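Sorting out the spare room, finally

Sep 14, 2019

So the wool cupboard has been dealt with! I've been putting it off since May, when we moved up to Brerkmont and I shoved every box I owned into the spare room and shut the door on it. Eighteen balls of the same grey 8 ply. Eighteen! I must have bought them for a jumper, but I couldn't tell you which one (and going by the receipt I paid full price, which hurts a bit).

Anyway, I've started the Julloreck cardigan at last. It's a top-down pattern, knitted in one piece, and I'm on my second go at the yoke after losing track of my increases while the footy was on. I ended up with three stitches too many on one side and ripped the lot back with a cup of tea and a fair bit of muttering. Second time round I've used stitch markers like a grown-up.

The little shop in Stoltance has shut for renovations, so I can't get my favourite needles until it opens again. I'm making do with an old pair of mum's, and they squeak.

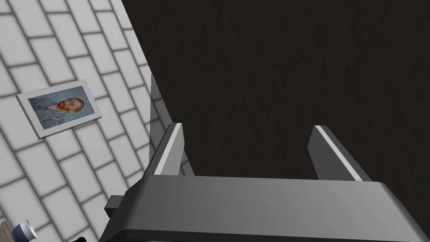
Colour is the bit I keep dithering over. I'd planned on mustard for the whole cardigan, with maybe a green button band, but all that grey is sitting in the cupboard begging to be used. I do like a plain mid grey against something very dark, with a paler strip along the inside edge, same as on those two prongs, and I reckon it'd look smart down the fronts. Ki the cat has already claimed the mustard, so that may settle it. I've got 19 rows to go before the sleeves come off the needles.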